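Section 4: Settling a rescued dog or cat in a foster home

Use this section after the intake form is signed and the animal has been seen by a vet. Read all the steps before the animal arrives. The same steps apply to dogs and cats except where noted.
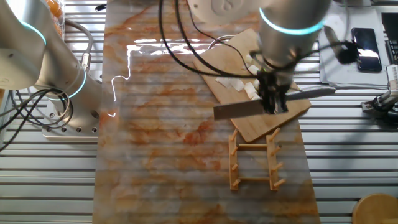 Clevach, May 30, 2022

4.1 Preparing the room

1. Choose a small room with a door that closes. A spare bedroom or a bathroom with a window works well.
2. Remove trash cans, loose cords, houseplants and medicines.
3. Put the bed in the corner farthest from the door. For a cat, add a covered box with one open side.
4. Place water next to the bed. For a cat, put the litter box on the opposite wall.
5. Check that window screens are fixed in place and cannot be pushed out.

Note: Do not wash the blanket that comes with the animal until the second week. The smell is familiar and helps it sleep.

4.2 Arrival

1. Bring the carrier into the room and close the door before you open it.
2. Open the carrier and step back. Do not reach in or tip the carrier.
3. Leave the carrier in the room with its door open.
4. Stay for 10 minutes, sitting on the floor, then leave.
5. Write the arrival time on the first line of the foster card.

Dogs only: walk the dog on a leash in the yard before going indoors, even if the yard is fenced. Keep the leash on for the first evening indoors while you are in the room, and take it off at night.

Caution: A frightened animal may bite without growling first. Keep children out of the room for the first two days.

4.3 Feeding

1. Feed the food supplied in the Munero starter bag. Do not change brands in the first week.
2. Give half the normal portion at the first meal.
3. Remove uneaten wet food after 20 minutes. Dry food for cats can stay out.
4. Record each meal on the foster card as full, part or none.

Caution: Very thin animals must be fed only by the plan written by the vet. Large meals can make them seriously ill. If no plan came with the animal, call the Mukasmont shelter desk before the first meal.

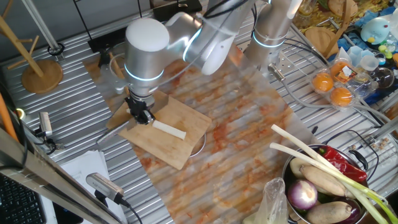 432 words

4.4 Meeting resident pets

1. Wait until the animal is eating normally and the vet has cleared it for contact.
2. Swap bedding between the new animal and your own pets for two days.
3. Let them see each other through a baby gate or a door held open a few inches.
4. For dogs, hold the first meeting outside on neutral ground, with one adult to each leash.
5. End the meeting while both animals are still calm. Repeat the next day.

If either animal freezes, stares or will not take a treat, go back to step 2.

Note: Some cats need several weeks at step 3 - this is normal and does not need to be reported.

4.5 When to call

Call the shelter desk the same day if:

- a cat has not eaten since the day before
- a dog has refused two meals in a row
- there is vomiting, blood or trouble breathing (go to the nearest open clinic first, then call)
- the animal has escaped, even if you can still see it

Have the tag number ready. It is on the collar and at the top of the foster card. Older tags from the Zariņš intake have a comma in the number, for example 2,955. Read it out without the comma.

Last updated: April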